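Two hands on a bedcover

Folding a towel on a table is by now a routine benchmark for robot learning. Dressing a bed is harder. The cloth is wider than any one arm can reach, most of it is out of sight at any moment, and a pull at one corner shifts material at the other. The Gethin project at Prondley has spent the past year on that problem, using demonstrations recorded with hand-held grippers in furnished bedrooms.

The method treats the cover as a line under tension. One gripper holds a corner, the other draws the fabric diagonally over the mattress, and the policy learns to predict how much slack remains between them. It is given no model of the cloth. Wrist-level images and gripper positions are the only inputs.

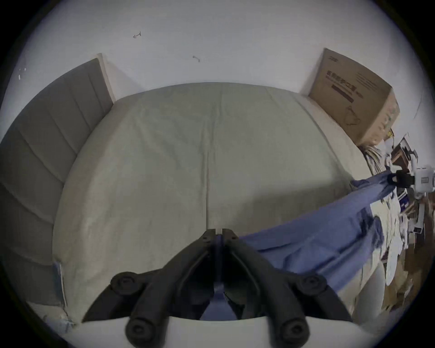 Eluned Lewis doubts that slack is the right quantity to learn. In her view a policy can keep a cover taut and still lay it crooked, and she would sooner see the error measured at the mattress edge, where a person making the bed would look.

The Prondley group partly concedes the point. Its training set holds 638 demonstrations, and the scoring was changed in October to include alignment with the long sides of the mattress. In 100 trials on beds absent from training, failures were concentrated in the final placement. Dropped corners were rare. Regrasping accounted for most of the lost time, particularly where the fabric had gathered into folds thicker than the fingers could close on.

Osian Dafis, who runs the trials, intends to add 5 further rooms and raise the set to 1,000 demonstrations. Heavier covers, including filled duvets, will be tested separately.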